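The Day the Robot Squeezed Too Hard

4 min read
82 shares | 3 comments

Have you ever grabbed a juice box a little too hard and had it squirt all over your shirt? Then you already know how one robot's bad morning went!

The robot lives in a workshop in Tetdale, and it has two arms. Its job sounds easy. It takes soda cans and puts them into plastic bins. Sometimes both arms work on the same can, one holding it while the other gets a grip. An engineer named Bianka Vass had been teaching it for weeks, and it was getting really good.

Then, one day last November, there was a crunch. And then a hiss. And then soda went everywhere, all over the table and down onto the floor!

Bianka hit the big red stop button right away. Every workshop with robot arms should have one, and everybody who works there should know where it is. When you push it, the motors quit. The arms stopped moving and she could go get the paper towels.

So what went wrong?

Think about how you pick up an egg. Your fingers close, you feel the shell, and you stop squeezing. You don't even have to think about it, because your skin is sending messages to your brain the whole time. A robot's gripper doesn't have skin. This one figures out how hard it is squeezing by checking how hard its motor is pushing. If the motor has to push more, there must be something in the way, like a can.

Bianka and her friend Shirley Oakley went looking through the robot's records, which are a bit like a diary that a computer writes all by itself. The robot had moved 737 cans without any trouble. On the next one, the messages from the left gripper just stopped. A wire had been bending back and forth every time the arm moved, and inside its rubber coat it had finally snapped. (Try bending a paper clip back and forth and you'll see the same thing happen. Metal gets tired!)

Without those messages, the computer kept using the last number it had heard. That number said "not touching anything yet." So the gripper kept on closing, and closing, and CRUNCH.

Soda cans are tricky, too. The metal is super thin, and a full can is strong mostly because the fizzy drink pushes out from the inside. Squeeze it a little and it's fine. Squeeze it in one small spot with hard robot fingers and it can split.
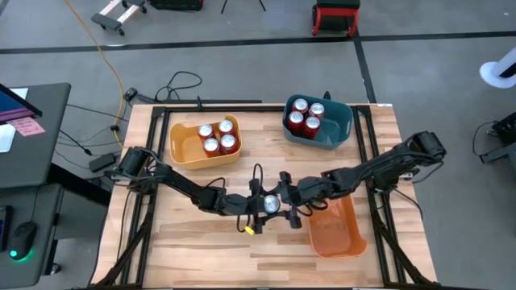 Fixing it took 90 minutes. Shirley put in a new wire and gave it a bigger loop, so it doesn't bend so sharply. But the best part of the fix was a new rule in the computer program. If a gripper goes quiet for even a blink, both arms have to freeze and wait for a person. Engineers call this "failing safe." Things will break sometimes, so you plan ahead for what the machine does when they break.

You can find this idea all over the place! An elevator has brakes that grab on if something goes wrong with the cables. Lots of lawn mowers shut off when you let go of the handle.

Did the new rule work? Bianka tested it by unplugging the gripper wire on purpose while the arms were moving. They froze. She did it again the next day with empty cans, just to be sure, and they froze then too.

If you ever get to visit a robot, stay behind the line on the floor, keep your hands out of its reach, and ask a grown-up to show you the stop button. Then ask what the robot does when one of its wires breaks. Engineers love that question, and you might be there a while!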